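Flotaseck gallery: the week the gripper would not let go
2022-02-06

Our Flotaseck gripper logged 191 grasps before it developed feelings about objects. On grasp 192 it closed and stayed closed. The release command went out, the log said "released," and the fingers disagreed. We blamed the Cema driver, then the Belkadi cable, then each other. 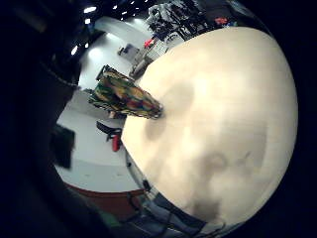
What was the fault?
A cracked solder joint on the release line, which opened up whenever the motor passed 48 degrees. The log recorded the command being sent, and never checked that anything moved.

The fix took 10 minutes. Finding it took until May had started to look like a realistic deadline. Lorkico shipped us a new board, and we added a position check so the log can no longer lie to us. The stop button also moved to where a person with one trapped glove can reach it.

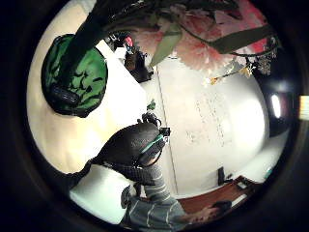

At the desk, headset on, flowers overhead.

Grasp count since the new board: 49. All of them ended when we asked.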